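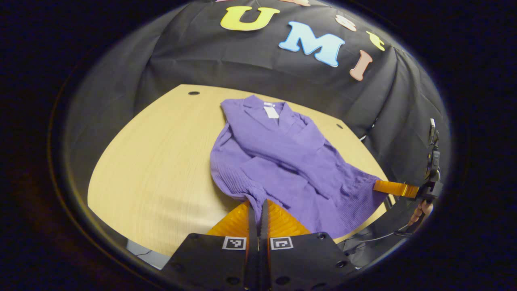 A purple knit sweater on a wooden tabletop. Ribbed areas and flat areas of a garment respond differently to washing.

Why Knitwear Changes Size

A sweater is measured several times before it reaches a store, and the numbers rarely agree. The panel that comes off the knitting machine has one width. The same panel after washing has another. After pressing it has a third, and after a season of wear the owner may find a fourth. The trade calls the first problem relaxation and the last one growth, and most of the engineering in an ordinary sweater goes into keeping the two within limits.

A woven cloth is made of straight yarns crossing at right angles. A knitted cloth is made of loops. Each loop passes through the one below it, and the yarn between any two points follows a curved path that is much longer than the distance it covers. When the fabric is pulled, the loops change shape before the yarn itself has to stretch. For this reason a sweater made of a yarn with almost no elasticity can still be pulled over a head.

The vertical columns of loops are called wales and the horizontal rows are called courses. A plain knit fabric will usually extend farther across the courses than along the wales. Ribbed fabric, in which columns of face loops alternate with columns of back loops, extends farther still, and it closes up again when released. Cuffs and hems are ribbed to take advantage of that return.

Tension and relaxation

On the machine, the fabric is held under load. Rollers or weights pull it down from the needles so that each new loop clears the old one. The yarn is also under tension as it feeds in. Both loads lengthen the loops in the direction of pull and narrow the fabric. Some of that distortion disappears within hours of the panel being taken off. More of it disappears when the panel is wetted, and the rest may hold on until the garment is tumbled.

This is relaxation shrinkage. It happens in every fiber, including fibers that do not shrink at all as loose yarn. The loops are moving toward the shape that requires the least bending force, and water and movement reduce the friction that keeps them from getting there.

Mills deal with it in one of two ways. The first is to wash and dry the panels or the finished garment before it is measured for sale. The second is to knit the panel oversize by a known allowance and let the customer's laundry do the rest. The first costs water, energy and floor time. The second costs nothing at the mill and depends entirely on the customer following the label.

The contract knitter Gakent uses the first method for its heavier gauges and a mixed method for light ones. Panels rest flat overnight before cutting. A sample from each lot is then washed, dried and measured against the pattern, and the machine's stitch length is adjusted if the sample falls outside tolerance. The adjustment is small. Stitch length is the amount of yarn in one loop, and a change too slight to see in a single loop becomes a full size over the width of a body panel.

Felting

Wool adds a second kind of shrinkage. The surface of a wool fiber is covered in scales that overlap in one direction, from root to tip. Friction against the scales is greater in one direction than in the other. When wet wool is agitated, each fiber tends to travel toward its root end and resists moving back. The fibers tangle, the fabric thickens, and the area drops. Relaxation can often be partly reversed by pulling the damp garment back to shape. Felting cannot.

Heat alone is not the main cause, although it is commonly blamed. Warm water makes the fiber more flexible and speeds the process, but agitation does the work. A wool sweater left to soak in warm water and handled little will usually survive. The same sweater in cool water with a vigorous cycle may not.

Washable wool is treated to reduce this effect. In one common route the edges of the scales are chemically worn down and a thin resin is applied over them. The fiber then slides in both directions with nearly equal ease. The treatment changes the handle of the yarn slightly and affects how it takes dye, so it is normally done before spinning, when the fiber is still in the form of a loose, continuous rope known as top.

Growth

Cotton and many smooth blends have the opposite fault. They relax in the wash and then extend in wear. Cotton has little natural crimp and recovers poorly once it has been bent. A long cotton sweater on a hanger carries its own weight from the shoulders, and the load is greatest when the garment is wet. The wales lengthen, the courses narrow, and the hem drops.

Acrylic grows for a different reason. The fiber softens when it is hot and wet, and it will take a new shape if it is loaded in that condition. An acrylic cardigan pressed with steam can lose its ribbing in a single pass of the iron. Finishers call such a garment killed. The rib does not come back, because the fiber has been set flat in the same way that it was first set in a crimp.

Evton, a finishing plant that handles both fibers, keeps separate steam tables for them. The wool table applies steam from below and pulls air through the fabric by vacuum to cool it. The acrylic table uses dry heat at a low setting, and no head comes down on the fabric. Rib is never pressed on either table. It is laid closed, with the wales touching, and allowed to cool in that position.

How it is tested

The standard approach to testing is simple. Marks are placed on the garment at fixed distances, the garment is washed and dried under stated conditions, and the distances are measured again. The result is given as a percentage of the original. Length and width are reported separately, as the two often move in opposite directions.

The textile laboratory Prekska puts its marks 100 millimeters apart on small pieces and farther apart on full garments. Its longest routine program runs for 12 cycles. In the laboratory's records, most of the change in plain cotton knits appears in the first 2 cycles, after which the curve flattens. Wool that has not been treated shows no such plateau and continues to lose area for as long as it is agitated.

Measurement is the weak point. A knitted garment has no single resting size. If it is dropped on a table and smoothed by hand, the smoothing itself changes the reading. Laboratory procedure calls for the piece to be conditioned at fixed temperature and humidity, laid without tension, and measured after the wrinkles have been patted out and not pulled. Two trained operators working on the same sweater can still differ by enough to move it from a pass to a fail when the tolerance is tight.

A project named Fikre has attempted to reduce this error by comparing readings of the same garments at several sites. The project's data set holds 2163 garment readings. The widest disagreement occurs at the hem, where the rib may be measured closed, half open or open depending on habit. Agreement is best at the length of the center back, which has a fixed point at the neck seam and little rib along its path. The project's working draft recommends that hem width be recorded twice, relaxed and extended, and that a single figure be treated as incomplete.

Seams and trims

A sweater does not change size as one piece. Sewing thread is usually polyester and does not shrink in a household wash. If the knit around it shrinks, the seam puckers. If the knit grows, the seam may hold the fabric short and then crack when it is pulled. Linked seams, in which the panels are joined loop to loop on a dial of points, extend with the fabric and avoid most of this. They are slower to make and are found mainly at necklines and on fully fashioned garments.

Shoulder seams are the exception. There, extension is unwanted, and a narrow tape is sewn in to stop it. Clear elastic tape is cheap and light but can lose its recovery after repeated hot drying. Woven tape holds its length well and adds some bulk. Zippers raise a similar difficulty, as the zipper tape is stable and a knitted front edge is not. Makers compensate by stabilizing the edge or by easing in a small surplus of knit along the zipper.

Reading the label

Care labels describe the harshest treatment the maker is prepared to stand behind. They do not describe the treatment that gives the longest life. A label that permits tumble drying means that the change in size after tumbling stayed within the maker's limit, and that limit may be generous. Flat drying will give less change in nearly every knit structure.

Storage follows the same mechanics. Folded knitwear carries its load across a broad area, and hanging concentrates it at two points. The creases formed by folding are shallow in wool and generally fall out in moist air. In cotton they are sharper and may need light steam, held above the cloth. A garment put away in March and taken out in November will have had time to relax further, and its measurements should be taken after it has been laid out overnight.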